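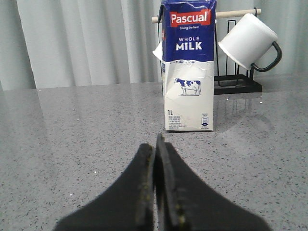 L. Otberg

I woke up before six and checked the portal again, although I know it is not updated during the night. The status is the same as last week: "Application received." I applied for the clerk position at the Cletholm district office in April, and now it is June. In the announcement they wrote 21 posts. A woman in the queue at the copy shop told me that more than 800 people sent the form, but I don't know from where she has this number.

I made tea and read the announcement one more time, slowly, with the dictionary. There is one sentence I still do not understand well. It says that candidates "may be required to produce originals at any stage." Does it mean I must carry my diploma with me to the written test? I decided to carry it. My diploma is from Olmedo and it is already a little damaged at one corner, so I bought a hard folder for it.

The fee was 175. I paid it at the bank and I have the receipt, but on the portal the payment field is still empty. I called the help line at ten. First I was waiting with music, then a man asked me for the reference number, and I read it to him two times. He said the payments are entered by hand and I should look again after the list of candidates is published. I asked when the list is published. He said, "Shortly." In my language we also have such a word, and it can mean anything.

In the afternoon I studied. The written test has 100 questions: general knowledge, office procedure, arithmetic and language. The arithmetic goes well. Office procedure is harder for me, with all the kinds of letters – memorandum, circular, notice, office order – and I mix up the second and the third. I wrote them on cards and put the cards on the kitchen wall. By evening I could say all of them except one.

I also opened the Zekurent page, because they have a vacancy for a data entry assistant. No test there, only an interview. The salary is lower and the contract is for one year. I saved the form but did not send it. Maybe tomorrow I will, after I correct the part about my previous employment. I wrote "I have been worked" and noticed it only when I was closing the page.

Rain since five o'clock. I must remember the photographs for the form, two pieces, with white background.

Filed under: Job Search, Government Posts, My Days

Print this entry | E-mail this entry

Contact | Copyright L. Otberg, all rights reserved | Back to top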